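Plirnix Code of Practice for Cable Handling

The Plirnix Code of Practice for Cable Handling, nearly always shortened to the Plirnix Code, is a voluntary set of rules for people who use robot grippers to pick up, hold, route and plug in small cables. It is best known for its section on network leads, which has been borrowed by a good many workshops and teaching labs that have never adopted the rest of it. The current text is the second edition, released on 26 Aug 2021, and it runs to 17 clauses with a short annex of worked forms at the back.

Background

The first version began as a set of bench notes kept by Lempi Niskanen and Aarne Pitkänen while they were working on connector handling at Kemppainen. The notes were friendly in tone and rather scattered, and some of that flavour has survived in the published code, which still tells its readers to "have a cup of tea before blaming the gripper". Pentti Ruotsalainen put the notes in order and added the clauses on record keeping. A draft was passed around in July for comment, and the wording on pull force was changed after Brurnik asked for something a newcomer could follow without a force gauge in hand.

Scope

The code covers cables light enough to be lifted by one gripper, along with their plugs, boots and clips. It leaves out live mains wiring altogether, and it makes no attempt to replace the safety rules that apply to the robot itself – a point the introduction makes twice, in slightly different words. Bare fibre is also left out, although a note in the annex suggests that the clauses on bend and slack are a sensible place to start.

Approach and first contact

Clauses 3 to 6 deal with the moments before the gripper closes. The operator is asked to settle where the cable will lie, which way its curve runs and what else shares the bench with it, and then to bring the fingers in slowly. A textured pad may touch the work surface only when the surface has been listed beforehand as one that can take it. The code is quite patient on this subject and gives it more room than any other, on the view that a lead left in an easy curve is far simpler to pick up than one that has been pushed straight.

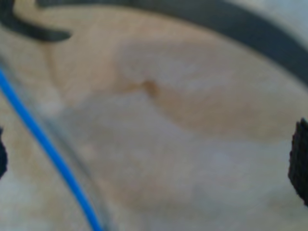
Gorazd Ionescu has argued that the approach clauses ask too much of small workshops, and that a plain speed limit near the bench would do the same job with a good deal less paperwork. The second edition went some way to meet this by allowing one written plan to cover a whole run of like cables, up to a limit of 300 picks, after which the plan is to be read over and signed again.

Holding the connector

The grip clauses are the ones most often quoted. They say that a plug should be held by its housing and never by the cord alone, that the locking tab should be left free to move, and that the fingers should close evenly so that the housing doesn't twist. Serrated strips are allowed on moulded plastic housings, with a trial of 100 closures on a scrap plug before the first proper session. Any plug that shows marks after the trial is kept with the record, so that the next person can see what was learned. 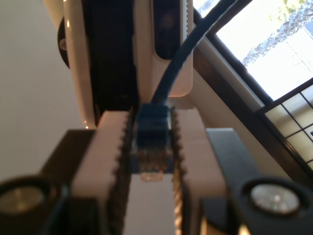 Inspection during a hold is treated as a matter of habit, and the code would like it done every time a plug is lifted, however dull that becomes by the end of a long afternoon. The operator looks first at the housing, then at the cord where it leaves the plug, and last of all at the contacts. Clear or tinted housings make this last step a pleasure, as with the translucent blue RJ45 plug held tip down between toothed strips, where the gold-coloured contacts show through the plastic. An opaque housing has to be turned toward the light, and the code allows a pause for it.

Records and upkeep

Each gripper has its own log, and the finger strips are to be taken off and looked over after 3000 closures, or sooner if a plug has slipped. Jilent publishes a free log sheet laid out to match the clauses, and Aleksi Väisänen has prepared a shorter one for classroom use, with larger boxes and fewer of them.

See also

Connector inspection
Gripper finger maintenance
Strain relief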